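Every family I visited for this article had one shelf that explained the rest of the kitchen. In the home of Carol Inskip it is the snack shelf, at the height of a seven-year-old's shoulder, and it is the first place where she begins when she puts away the shopping.

"Boxes are easy," she told me. "They have corners. It is the bags that make me crazy."
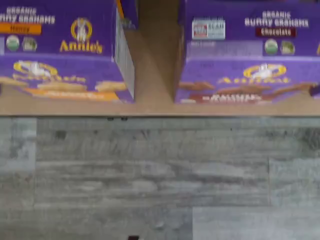
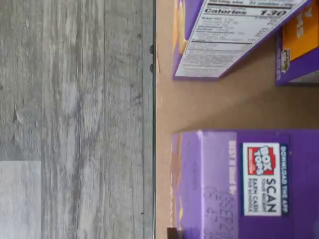
Carol buys for five people on Tuesday evening, and she buys crackers the way my grandmother bought flour. She keeps one rule for cereal, cookies and crackers: the front of the box looks at you. When the side with the calories is turned out, she says, the children do not recognize what they have and they open a second one. In July she found four open boxes of the same thing.

Her neighbor, Baoshan Su, does the opposite. He lays his boxes flat and piles them, because his cupboard is low and deep. He writes the month on the end of each box with a marker. I found this a little severe, but his cupboard was the only one where I saw no stale food.

Both of them were surprised by the price of organizing. Liam Fothergill, who fits pantries for a small firm called Mellor, showed me a quote for a pull-out system: 1,359 dollars, without the doors. Carol spent 60 dollars on two plain shelves and a roll of liner.

She still has one problem, and she asked me if other readers have solved it. The inner bag never closes well after the first day. Clips fall off – or they go to the drawer with the batteries and do not come back. For now she folds the bag twice and pushes the box against the wall, with the newer one behind it.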